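Old tennis balls and plastic bins – what do you do with yours?

Page 1 of 1

nellden_court3
Posted July 6, 2023
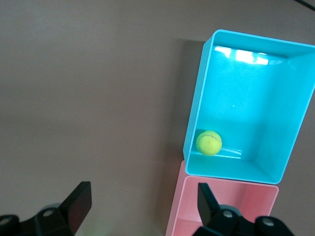
I look after the ball supply for our social club and I'm trying to sort out a better way of storing balls between sessions. At the moment everything lives in open plastic bins on a shelf in the clubroom. We have 129 balls by my last tally, a mix of ages, and they get chucked in together at the end of the night. The good ones end up under the dead ones and you spend the first ten minutes of the next session bouncing balls to find six that match.

What I want to know:

Does anyone sort by age or by bounce, and if so how do you mark them?

Are open bins all right or should I be looking at lids?

Is there any point in pressure tubes for a club that plays one night a week?

Budget is small. The bins cost $9 each and I would like to stay near that if I can.

Cheers,
Harriet Holloway

tillman_baseline
Re: Old tennis balls and plastic bins

Open bins are fine. We've used them for years at Tillman. The ball starts going off as soon as the can is opened and a lid on a plastic bin won't change that, it isn't airtight and it isn't holding any pressure.

For sorting we use a felt pen. One dot for balls opened this term, two dots for last term, three dots and it goes to the kids' group or the ball machine. Put the dot next to the brand stamp so people know where to look.

IsauroZ
Re: Old tennis balls and plastic bins

I'd go the other way on lids. It's not about pressure, it's about dust and damp. Our clubroom is a tin shed and anything left open over winter comes out grey and heavy. I put snap lids on ours two years ago and the felt has stayed in much better shape.

Agree on the felt pen.

tillman_baseline
Re: Old tennis balls and plastic bins

If your shed is that damp then putting balls away under a lid after a dewy night is asking for mould. You need air around them.

IsauroZ
Re: Old tennis balls and plastic bins

We don't put them away wet. They sit out on an old towel until the next morning and whoever opens up puts the lid on. Never had mould.

nellden_court3
Re: Old tennis balls and plastic bins

Ours is a brick room and fairly dry, so it sounds like either would do. I can't rely on anyone coming in the next morning, so I'll probably stay with no lids.

The dots are a good idea. Does the pen wear off?

tillman_baseline
Re: Old tennis balls and plastic bins

Fades a bit. A laundry marker lasts longer than a regular one. Redo it when you move them down a grade.

BookerY
Re: Old tennis balls and plastic bins

I coach juniors in Rurum and go through a lot of balls. I gave up on dots because the kids don't read them. What works for me is one colour of bin per grade. Blue is match balls, green is drills, red is anything that is headed out the door. Even the five-year-olds get it right most of the time.

If you're buying bins, get shallow ones. Deep bins look like good value but you can't see what's at the bottom and the small kids end up head first in them. Smooth plastic with rounded corners is easier to clean too. Felt fluff and court grit collect in any ridges and you'll be at it with an old toothbrush.

To test a ball, drop it from shoulder height next to a new one. If it doesn't get up near the new one it goes down a grade. Takes a couple of seconds once you have your eye in.

Booker Yazzie

sebmoldovan
Re: Old tennis balls and plastic bins

Colour bins are great until somebody borrows the green one to carry sausages to the barbecue. Happened at our December breakup and it never came back. Write the club name on the side as well.

On the drop test, do it on a table or a hard floor and not on the court. Synthetic grass kills the bounce and makes everything look dead.

BookerY
Re: Old tennis balls and plastic bins

Fair point on the surface. Ours are hard courts so I hadn't thought of that. I wouldn't use a table though, most of them have too much give. Concrete path outside the clubroom is better.

ilker_y
Re: Old tennis balls and plastic bins

Regarding the tubes. I bought a Truvetti pressure tube for my own use and it does slow things down a bit, but it only holds a few balls and you have to pump it every time. For one person who plays twice a week I think it's worth having. For a club with over a hundred balls, no. You'd need a wall of them and someone willing to do the pumping.

Put the money into opening a fresh can or two every few weeks and let the old ones move down.

İlker Yalçınkaya

nellden_court3
Re: Old tennis balls and plastic bins

Thanks İlker, that settles the tubes. Our whole balls and equipment budget for the year is $428 so I'd rather put it into new balls.

Booker, how many do you keep in each bin? Mine get overfilled and then they roll off under the bench seats.

BookerY
Re: Old tennis balls and plastic bins

I stop at one layer and a bit. The rest go in a mesh bag on a hook and I top up from there. If you pile them above the rim you'll be chasing them.

tillman_baseline
Re: Old tennis balls and plastic bins

Seconding the mesh bag. It also solves the damp question – hang it up and the air gets all the way round.

IsauroZ
Re: Old tennis balls and plastic bins

Mesh bag in my shed would be full of spiders by the weekend. Lids for me.

sebmoldovan
Re: Old tennis balls and plastic bins

What does everyone do with the dead ones? We had 70 sitting in a garbage bag last year. The school took some for chair legs and the dog people took the rest. I've read you should be a bit careful with dogs as the felt is hard on their teeth if they chew all day, so I tell people they're for fetch only.

ilker_y
Re: Old tennis balls and plastic bins

Ask your local primary school first. Ours cuts a cross in them and puts them on the chairs in the music room. They always want more as they split after a while.

nellden_court3
Re: Old tennis balls and plastic bins

Good thread, thanks all. I'm going with three colours of shallow bin and a mesh bag for the overflow, plus a laundry marker dot on anything new so I can tell when it was opened. I already have the blue, so that will be match balls. Club name on the side of each one.

I'll do the drop test on the path before next session and see how many are left in the top grade. I suspect not many.

tillman_baseline
Re: Old tennis balls and plastic bins

Do it with somebody else there to chase the ones that get away. The path at our place slopes toward the creek.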